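FOR IMMEDIATE RELEASE
Sun 29 March

The Pavolent Is Opening Its Doors Again, and I Can't Wait to See You in the Balcony

Well, we finally have a date we can live with! The Pavolent, the old single-screen movie house on Sirel Street, will show pictures again this April, and I get to be the one who tells you. I've been writing these notices for the Cenier Theater Trust since we got the keys, and most of them have been about the roof, so this one is a treat.

If you grew up around here you may know the building as a carpet store, or maybe as the Cenier (that was the name on the sign from the fifties on, and it's where our trust got its own). Before all that it was the Pavolent, built by the Štěpánek family as a vaudeville and picture house, with a stage deep enough for a small orchestra and a horse. We know about the horse from a newspaper ad. I would love to know how they got it up the alley steps.
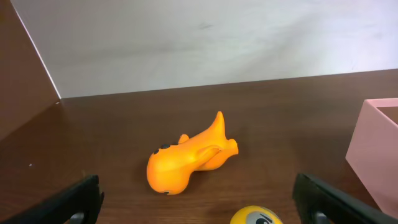 The house will seat 430 when we open, with 254 of those seats on the main floor and the rest upstairs. We thought hard about squeezing in more, but the original rows were tight even for people in 1920s shoes, and I have sat through a double feature with my knees in my chin and don't want to do it again. The new seats are wider, the aisles follow the old curve, and the balcony rail has been raised to meet code without blocking the view from the front row up there (I tried every seat in it, slouching and not slouching).

The plaster over the stage has been patched and painted in the cream and green we found under several coats of brown. The ticket booth is back out front where it belongs. We're still missing the glass for one of the lobby doors, so please use the other side until it comes in!

We have two projectors in the booth, one digital and one 35mm, and yes, we plan to run real film as often as we can get prints. Opening weekend will be a silent comedy program with live piano, followed by a Saturday matinee for kids and whoever brings them. Tickets go on sale at the booth and at the Sirel Street library desk.

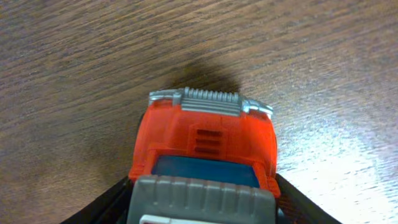
Red toy truck on a wooden tabletop.

One more thing. We're still hunting for pictures of the inside of the Pavolent before the carpet store years, especially the lobby and the original curtain. If you have a snapshot, a program, or even a ticket stub in a drawer, bring it by the booth and we'll scan it while you wait and hand it right back.

Press tours can be set up by leaving a note at the box office, addressed to the Cenier Theater Trust.

###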